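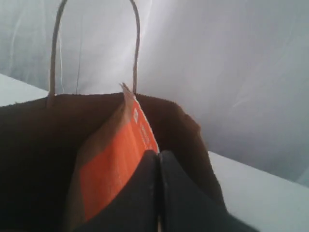

Fig. 4. Paper carrier with a flat orange item standing upright inside, handle up.

Section 3: Packing the paper carriers

I'm Shuzhen, and I wrote this part of the guide because I've packed more of these bags than I'd care to admit. If you've come straight from Section 2 you'll have your order slip and your flat items to hand. If you haven't, go back and get them, or you'll be walking up and down to the stock shelves all morning (I speak from experience).

Before you start

You'll need one brown paper carrier per order, the flat items on the slip, and any padded or boxed bits that go with them. Carriers come in bundles of 200 from the Luo shelf. Please finish an open bundle before you cut the string on a new one.

1. Take one carrier and open it out over the table. Put your hand right inside and push the bottom flat with your knuckles. It'll feel as though it's going to tear, but it's tougher than it looks.

2. Run a finger round the rim. A slightly soft or fuzzy edge is fine to send out. A split is not, so pop that one in the paper recycling.

3. Lift the handles and give each one a gentle tug where it meets the bag. If an end comes away, don't try to glue it - we did that one December and regretted it.

4. Put heavier items in first, flat on the bottom.

5. Slide the flat item in on its edge so it stands up against one side. A bit of a lean is all right. I like the top to peep out just over the rim, so whoever collects it can find it without rummaging.

6. Fold the order slip once and tuck it down the opposite side.

7. Stand the handles up and carry the bag by both of them to the collection shelf.

Note: it gets very dark at the bottom of these bags! Small things vanish down there, so look in from directly above before you call an order finished.

Caution: don't load a carrier with more than 3 boxed items. Use a second bag and write "1 of 2" and "2 of 2" on the slips. Yanling has the marker pens.

Setting up and clearing the table 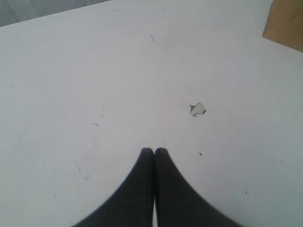 Wivthorpe Packing Room - Skudel Orders Team

We use the white table for all of this, and I'm a bit fussy about its surface. Paper picks up every smear going, and a brown bag with a greasy bottom looks awful.

1. Wipe the top with a barely damp cloth, working from the far edge towards you.

2. Dry it with a clean towel. Wait a minute or so before you put any paper down, even if it looks ready.

3. Keep drinks on the windowsill. Yes, with lids too.

4. Between orders, clear away loose slips and bits of string. Lihua once packed a slip for order 862 in with somebody else's Tandden cards, and it took us two days to sort out.

5. At the end of your shift, wipe down again and leave the top clear for the next person.

Caution: no scourers or cream cleaner, please. They dull the finish, and the marks don't come out.

If a carrier gets damp while you're packing, move everything to a fresh one straight away. Labels and collection times are in Section 4, which is Kwan-ho's.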